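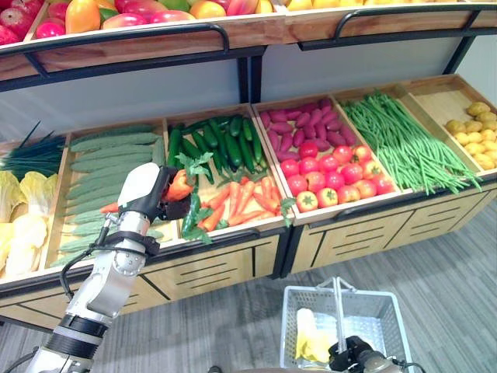

Flodarden is a small practice shop where people learn to fill and keep a vegetable display before they do it in a real store. I have worked with the displays for 4 winters now, and every December we change the order of the vegetables and I make a new page for the people who ask us for ideas. The long cabinet of light wood with black metal edges is the center of the room, and this year the carrots lie in front of the dark green cucumbers, so the orange comes forward and the green tops can hang a little over the edge of the bin. All the vegetables are artificial. I write this because each year we get a message from somebody who asks how we keep the tomatoes so fresh.

Below the introduction I put my notes, bin by bin, as in the earlier galleries.

Napa cabbage and green onions
The cabbages are stacked, with the onions above and behind. Pale leaves at the end of a cabinet make a calm start. The onions were ordered from Satow and came tied very tight, so I opened the stalks by hand until they made a fan.

Light green cucumbers
These are the long ones with bumps. We lay them diagonally, in rows, all in the same direction. It takes more patience than the other bins, and the learners often ask to do it last.

Carrots and dark cucumbers
My favorite bin. The cucumbers stay in the back half, the carrots are in a heap in front. The carrot leaves get dusty quickly and we clean them with a soft paintbrush.

Sweet potatoes and tomatoes
Purple-red at the back, round red in front. A few of the tomatoes are more orange than red. They came from an older box from Jireš, and I placed them at the front edge so that the color changes slowly.

Green beans
One large bundle, and it fills the bin alone. We tried to mix the beans with something round, but the thin shapes disappeared.

The shopping basket
White mesh with a metal handle. Learners carry one along the cabinet and take things from different bins, and after this they must repair the holes they made in the piles. This is a good exercise, because in a store the display is never complete for more than a few minutes.

Some practical information
The room is open from 10 in the morning. The complete set for one cabinet has about 140 pieces, and we can lend it to schools for two weeks. Please return everything in the same boxes, with the leaves on top. The cabinet itself does not travel, it is too heavy for our stairs. If you want to buy similar vegetables, Drurketti has a good selection, but look at the size before you order, the peppers in their small series are more for dollhouses.

The pages from earlier winters are in the archive, and the oldest one still has the onions on the wrong side.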